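Feledow portable gas detector: two months on a well pad

Our crew looks after a string of older gas wells for Prunwood, most of them drilled before anyone on the crew was born. Last December the company swapped our trusty Herrero detectors for the new Feledow, a four-gas clip-on that promises to do everything short of driving the truck.

The good part first. It's light, it reads methane and hydrogen sulfide quickly, and the alarm could wake a landman. I've worn it on 58 site visits and it has passed every bump test. The screen stays readable in full sun, and the numbers are big enough for those of us who keep leaving our reading glasses in the other truck. 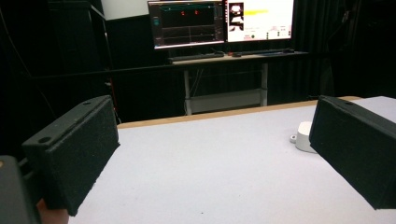
Now the menus. To silence a low battery warning you hold the left button, tap the right one, then hold both until it chirps. Do it in the wrong order and you've started a calibration, with no gas hooked up, which the unit then records as a failure and reports to the office. I did this twice in my first week. The office called both times.

The clip was designed for a shirt pocket on somebody who sits down a lot. Mine let go while I was climbing a separator ladder, and the detector bounced off two rungs and landed in the gravel. It kept working, I'll give it that. I now use a Nolta lanyard that cost less than lunch.

Battery life is advertised as 1000 hours. I get roughly 200, though I suppose mine has to put up with winter.

Would I buy one with my own money? At this price, no. If Prunwood is paying, sure, and ask for the charging dock while they're in the mood.

Four stars for the sensor, two for the buttons.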